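Folding by Gripper: What Changes on the Linen Bench
Everaldo Seixas, speaker notes, Usbridge, 17 Dec 2025

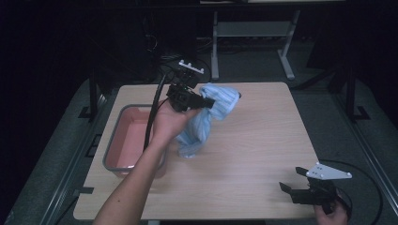
1. Open with the towel
Blue stripes, held up in one gripper. Let people look. Ask who in the room has folded linen for a wage. Wait for hands.

2. The promise
Grandside says up to 60 towels an hour once the machine has learned from people. Read it out slowly. I asked which towels. Still no answer.

3. Who does the teaching
At Ramalho it's the folders, and their pay grade has not moved since September. Teaching is a skill. Put it in the contract.

4. Hands and wrists
A gripper with a cable on it is one more thing to hold all shift. Who tracks sore wrists? (Skip if short on time.)

5. What's left after
Stains, torn hems, odd sizes. The hard pieces stay with people and the easy ones go. Ask Flomel's manager if the hourly target drops to match. Then take questions, 3 at most.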